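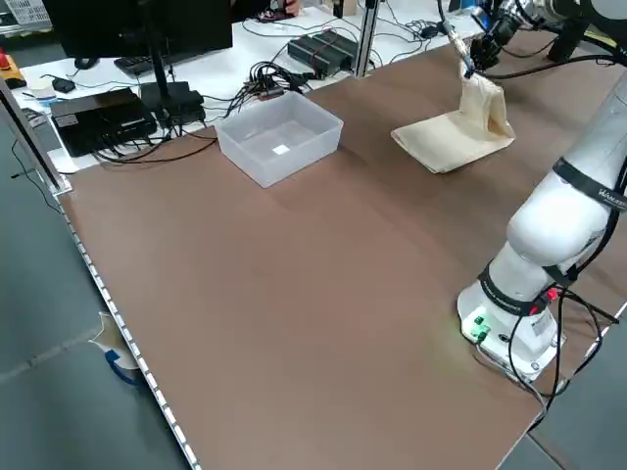
Frequently asked questions

Cloth bags and produce bags – washing, returns and repairs at Dillel

What are the bags made of?
Our standard range is unbleached cotton. The heavier shopper is a cotton and linen blend. Neither has a lining.

How do I wash them?
Cold machine wash, inside out, with similar colours. Line dry. We don't recommend the dryer. Expect some shrinkage the first time, mostly in the length.

Can I iron the printed side?
No. Iron the reverse on a medium setting.

Will the colour run?
The natural bags aren't dyed. The Nundton print can lose a little colour in the first 2 washes, so keep it away from whites.

How much can a bag carry?
The Chu shopper is fine for a normal load of groceries. The drawstring bags are meant for fruit, veg, bread and dry goods – please don't put tins in them.

Can I use them at bulk food stores?
Yes. The tare weight is on the side label. If the label has faded, ask the store to weigh the bag empty before you fill it.

My drawstring has come out. Is that a fault?
Usually not. Pin a safety pin to one end and feed it back through the channel. If the stitching has opened up, send us a photo and we'll organise a replacement.

What is your returns policy?
Unused bags can come back within 90 days for a refund. You pay the postage unless the bag is faulty or we sent the wrong one.

Do you do custom printing?
Yes, in one or two colours. Allow three weeks from when you approve the artwork. Orders over 2,000 bags take longer and are quoted separately by Vira Pavliuk. We close the print room for part of August, so get in early if you need bags for spring.

Can worn-out bags be composted?
Natural ones can. Cut off the label and cord first, then cut the cloth into strips. Printed bags are better kept for rags.

Who do I contact about a wholesale account?
Email Khrystyna-Mariia Horobets through the contact form and choose "Wholesale". Include your ABN and delivery postcode.

Last updated 2 April 2018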